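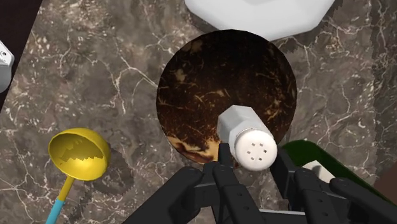

A salt shaker in the gripper, in the simulated kitchen used for remote-control demonstrations.

Clodagh Mac an tSaoi had been steering a robot arm around a pretend kitchen since before breakfast when we spoke, and she was still cheerful about it. She leads the demonstration team at Nakport, where people show a simulated arm how to do household chores, one patient attempt after another, using a hand controller called the Cuvach.

"My mother thinks I play video games for a living," she told me, laughing, "and I've given up arguing, because some days she's got a point!"

The idea is simple enough to explain over coffee (we had two). A person moves the controller, the arm on the screen follows, and every motion is saved so a program can learn from it later. Doing it well takes a good deal longer to pick up.

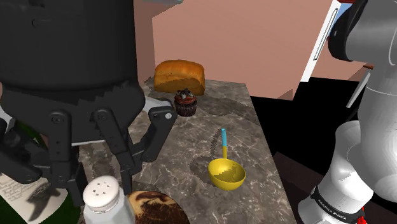

"New people always rush the last inch," she said. "They come sailing in, lovely and smooth, and then they jab. I tell them to slow down before they think they need to, and to let the fingers settle before they close."

Her first task had a target of 2000 saved demonstrations, and she remembers her own opening session very well: 61 attempts, of which she kept 3. Her colleague Cathal Mac Giolla, who was sitting nearby with a sandwich, wanted it known that he had kept none of his.

I asked whether a clumsy attempt is always thrown away. It depends, they both said at once, and then Cathal took over. "If you wobble and recover, keep it. The program needs to see a recovery. If you wobble and give up, well, that one goes in the bin."

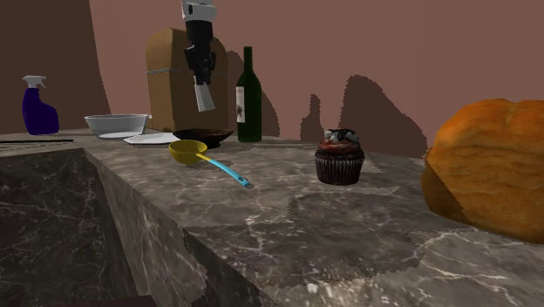 Camera angles were the subject Clodagh warmed to most, and she could have gone on all afternoon. The view from the wrist is wonderful for closing the fingers and hopeless for planning, she explained, so she likes a wider one for working out her path. With a tall wine bottle standing right behind a bowl, she wants to know how much room the arm has before she brings it down anywhere near them. "You plan wide and you finish close," she said. "I say it so often that Cathal does an impression of me."

They begin a new set of tasks in August, and she is already fretting, quite happily, about the pouring ones.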